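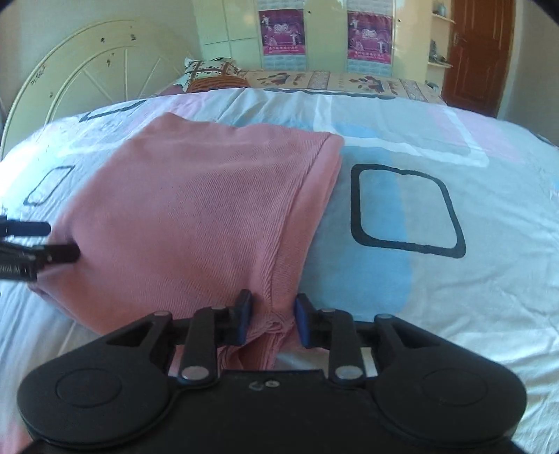

Week 9 handout: The finger that wouldn't let go
Gripper faults and what we can learn from them

Notes to go with the lecture. You don't need to memorise any of it, but the prac assumes you've read it, and I will ask you about the pads.

Last week we did grasp planning, where everything worked because it was all on slides. This week I want to go through a real fault, one that I had a hand in, because I think you learn more from one messy failure than from a whole chapter of tidy ones.

The job was cloth handling. Johanna Hämmerli and I were collecting grasps on household fabrics with the hand-held grippers – knits, towels, bedding, whatever people have lying about at home. You squeeze the handle, the linkage closes the two fingers, the pads meet, you lift. We'd done 3,000 grasps by October and were feeling pretty pleased with ourselves.

Then Johanna went to put down a jumper and it came back up with the gripper. The handle was fully released and the fingers were still shut. She gave it a bit of a shake (don't do this) and the left finger sprang open on its own, fast enough to make us both jump.

What we thought it was

My first guess was the return spring. I was very sure about it too, and I swapped the spring that afternoon and told everyone it was fixed. It stuck again on the second grasp the next morning. Kilian Bühler, who looks after our workshop, asked me whether I'd looked at the old spring before binning it. I hadn't. When we fished it out it was perfectly fine.

So that's the first thing for your notes: I changed a part before I'd reproduced the fault, and it cost us a day and a good spring.

What it was

There were 2 causes, and each one hid the other.

The first was fibre in a pivot. Knitted fabric sheds, and a bunched fold sits right up between the fingers, close to the linkage. Lint had worked its way in around one of the lower pins and packed down into a sort of felt washer. With the linkage off the body you could feel the drag straight away. Put back together, the spring could usually beat it, which is why the fault came and went and why we kept talking ourselves out of it.

The second was the pads. One had started to lift at its lower corner, and a loop of yarn could get in behind it. Once that happened the fabric was holding the fingers together as much as the fingers were holding the fabric! On smooth cotton you'd never see it. On a loose knit you'd get it every so often, and only if you'd pinched deep.

Clean the pivot and leave the pad, and it still snagged. Fix the pad and leave the pivot, and it still dragged. We did both of those, in that order, before we did the sensible thing.

How we found it

Kilian made us write out a sheet with one row per sticking event: which fabric, how deep the pinch, which finger lagged, and how long since the last clean. We went back through the recordings and found 54 events we could use. Almost all of them were knits, and the lagging finger was nearly always the left. None of that was new data – we'd just never lined it up.

The safety side

It was a small gripper and the worst injury was a pinched thumb (mine). But think about the shape of it. A linkage that's stuck with a loaded spring behind it is storing energy, and it will let go when you disturb it. Your hands are most likely to be in there at exactly that moment, because you're trying to free the cloth. Scale that up to a powered gripper on an arm and I'd be filling in a very different form.

What we do now, and what you'll do in the prac:

If a finger doesn't open, stop and put the gripper down with the fabric still in it.
Hold the linkage arms with the clamp before you touch the cloth.
Ease the fabric out sideways. No shaking, no pulling towards yourself.
Check both pads for lifted edges and run a fingernail around them.
Brush out the pivots. No oil, it just glues the lint in.
Write it on the sheet before you fix anything.

For the prac

Work in pairs. Each pair gets a gripper with a fault in it, and I'm not telling you which one. Bring a knit from home that you don't mind getting snagged. I want a filled-in event sheet and half a page on what you ruled out and how. If your half page begins with "we replaced the spring", I'll be wanting to see the old one.

Reading: chapter on compliant contact, just the section on pad wear. The slides and a blank event sheet are in the course folder.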